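Zwischenbericht Mai, Teilprojekt Textilsortierung Jodside
Berichterstatter: Balakrishnan Achari

Im Berichtszeitraum wurden 417 Kleidungsstücke erfasst, glatt ausgelegt und nach Faltklasse abgelegt. Dunkle Stücke werden weiterhin auf dunkelgrauem Tischtuch bearbeitet. Sieben Teile ohne lesbares Etikett gingen an Brusska zurück.

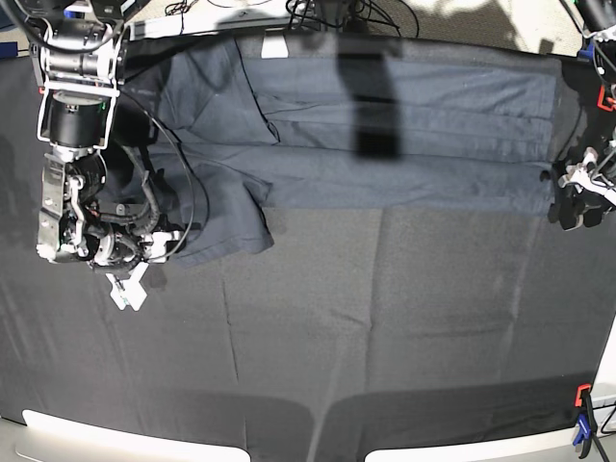
Nach welchem Kriterium wird die Faltklasse vergeben? Maßgeblich ist die Länge des Stücks im ausgelegten Zustand, eingeteilt in drei Stufen.

Offen ist die Abstimmung der Ablagehöhe mit Flondport. Keabetswe Shabalala legt dazu bis Monatsende einen Vorschlag vor. Mehrkosten sind nicht angefallen.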